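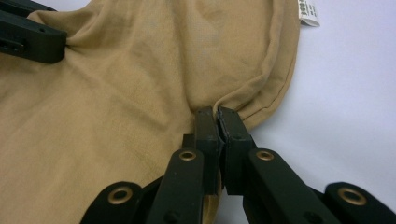

Figure 1. Tan cotton knit garment with care tag at the hem.

3.2 Label retention and legibility in household laundering

Care labels are the main route by which washing instructions reach the wearer, yet most durability work treats the label as part of the shell fabric. We tested the two separately. Garments were bought in February from two retailers, Odico and Nellitz, and sorted by label substrate (woven or printed) and by attachment (side seam or neck seam). Items with heat-transferred instructions and no sewn label were left out of the sample.

Each garment was washed at 60 °C with a standard powder detergent and line dried. The cycle was repeated 65 times. After every fifth cycle the label was pressed flat under glass and read by two raters, who worked apart and did not know the cycle number. A symbol was scored as legible only when both raters named it correctly. Disagreements were kept in the data and coded as failures, following Lindgren's earlier protocol.

Printed labels lost legibility sooner than woven ones, and the loss was uneven across symbols. The bleaching triangle survived longest. The dots inside the ironing symbol went first, often while the outline of the iron could still be read. Fiber content text in small type failed at nearly the same point as the dots.

Attachment had a weaker effect. Side seam labels curled along the free edge and wore at the fold, so damage was concentrated in whichever symbol fell on the crease. Neck seam labels stayed flatter but were more often cut out by owners, a behavior our wash test cannot capture and which Filip treats in the survey reported in Section 4. Shrinkage of the shell fabric did not predict label failure in either group.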